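Filed under: Fan Studies > Course Readers > Unit One

Search this reader... Go

Chapter 2
Clubs Before the Web: Mail, Zines and the Made-Up Rank

Start with a shoebox. Most fan clubs did. Index cards, stamps, a roll of tape, a list of who paid dues and who only said they would. Before message boards, a science fiction club was mostly a mailing list with a name on top – the name mattered a lot, we'll get to that.

This chapter follows one club, the Firia Long Watch. Built on a paperback series, Firia, that ran out of print fast and never got its TV show. The club outlived the books. Why? That's the question to keep in mind while you read. Don't jump to nostalgia as the answer, it's lazy and it'll cost you points on the unit paper.

What you need from Chapter 1: the difference between a reader and a member. A reader buys the book. A member gets a card, a rank, a newsletter, and somebody's home address to complain to.

The Long Watch at its peak had 297 paid members. Small. But 146 of them wrote something for the newsletter at least once, and thats a very high share for any club of the period. Letters, recipes, star charts, bad poems, good poems, a long running fight over how to pronounce Pivis (the ice moon, book one). Hold on to that second number. We come back to it in the section on participation.

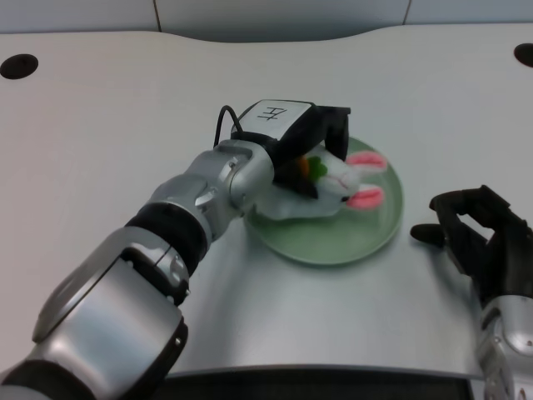 Elmarie Van der Merwe remembers it differently. She wrote to us after the first edition of this reader and said the number makes the club sound busier than it was. Plenty of those pieces were two lines long, she said, and she knew because she typed them. In her view the real work happened in private letters between members, which never got printed and mostly got thrown out. Fair point. Counts of printed material only tell you about printed material. Put that in your notes.

So – ranks. Every new member of the Long Watch picked a posting. The Fetell was the fast scout ship, everyone wanted the Fetell. Cargo postings went begging until the editor started giving them the funniest back-page columns. After that people asked to transfer. Nothing changed hands except a new card in the mail, but members sewed patches, wrote crew histories, held grudges about promotions. Scholars call this kind of thing collaborative worldbuilding. Members called it "doing the paperwork."

The club met in person only once a year, every November, in Tennant. Rented hall, costume parade, a table of back issues, dinner. Many members never went at all. Keep an eye out for that as you read the newsletters: the people who shaped the club the most are often ones nobody at the dinner had met.

Key terms for this chapter: letterzine, crew history, posting, dues year, round robin. Definitions in the back. Learn round robin first, the other ones lean on it.

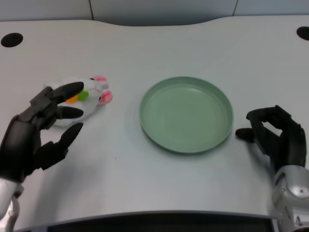
2.1 The Round Robin

A round robin is a story or letter that travels. First member writes a page, mails it on. Next member adds a page, mails both. And so on down the list till it comes home fat, late, and usualy coffee stained. Cheap to run. Slow. One person sits on the packet and the whole thing stalls.

Contact the editors | Copyright and reprints | Back to top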